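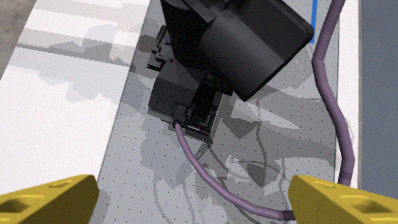
gisela_v
Plate placement fails in sim, Gresalton stack, build 1334. The planner reports success, but the final yaw is off.
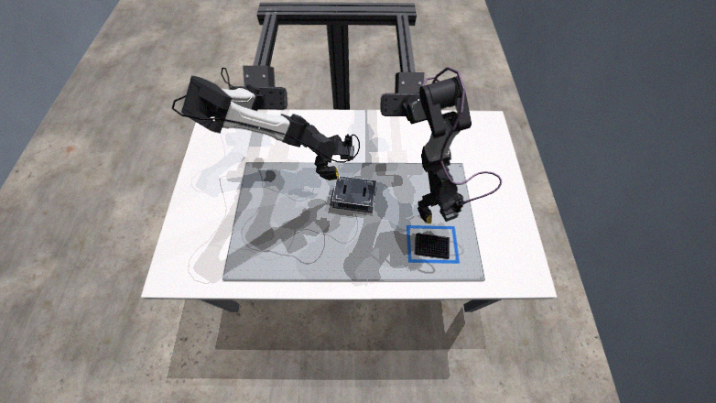 Overview camera, both arms over the board.

tamsin_h
Looks like a frame problem. Check the wrist camera extrinsics.
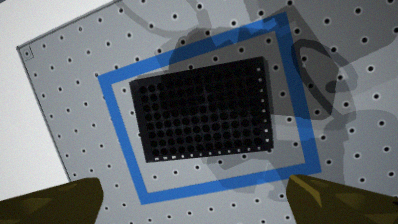 Ekkachai disagrees: extrinsics would shift every plate the same way, and the log has 24 different offsets. He blames the pose filter.
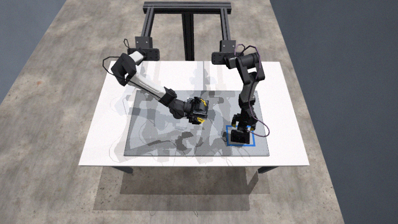

gisela_v
Filter off, same spread. I'm scoring yaw against the blue outline now - the right gripper has the plate inside it before release, so I can log both poses. Rerunning with seed 931.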